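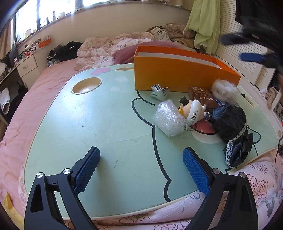

The bed tray makes a good sorting table for small things.

One box, one tray: sorting the bedside bits

Our August tidying month started with wardrobes and the kitchen drawers most of us would like to forget. This time it is the small stuff, the things that live on windowsills, beside the bed and at the bottom of bags. Jintana Somboon has been running the small spaces group at Bostton for 4 years and these are her notes, with a few additions from members.

Work on a tray

A bed is a handy place to sort because it is large and at a comfortable height, but small things roll off it or vanish into the quilt. A folding bed tray solves most of that. The one used for these notes is mint green with a cat printed on the top and a cup holder set into one corner area. A cup holder is useful for earrings, screws and coins. Any tray with a raised rim will do, and a large baking sheet is fine if you have no tray.

Put an open box at the back of the tray and leave the front clear. Jintana likes a box with a pale lining, as dark items show up against it. Hers is orange outside and white inside.

Take things out of their wrapping

Bubble wrap takes up far more room than whatever came in it. Unwrap the item, look at it, and decide. Keep one piece of wrap for anything that will be posted and put the rest by the door. Small cardboard boxes can stay if they close properly – otherwise flatten them.

Figurines and ornaments go in last, on top of soft things. Fluffy keyrings and pom-poms are good padding, and so is anything made of fabric. Lay cables out straight before you coil them, and label the coil if you can't say what it charges.

Stand the flat things up

Packets, cartons and slim cases should go in on their edges so that you can read them from above. Tins are the same. Soft items with lace or ribbon trim can be folded to the height of the box and used to fill the gaps. Personal items such as condoms go in this box too, and the date on the packet should be checked while you have it in your hand.

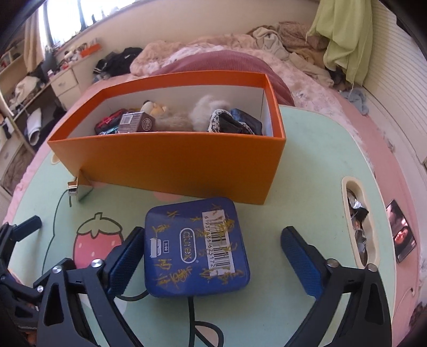 How long to allow

Set a timer for 20 minutes and stop when it goes. Most people get through roughly 38 items in that time if they don't stop to read old receipts. Clothes do not count and should be left in their pile for another session.

Bring what you don't want

The swap shelf is in the Mokoena Room, to the left of the door, and is open until 4 in the afternoon. Clean, working items only please. Members have passed on 2,357 things through the shelf so far. Spare boxes with lids are always wanted, particularly shallow ones.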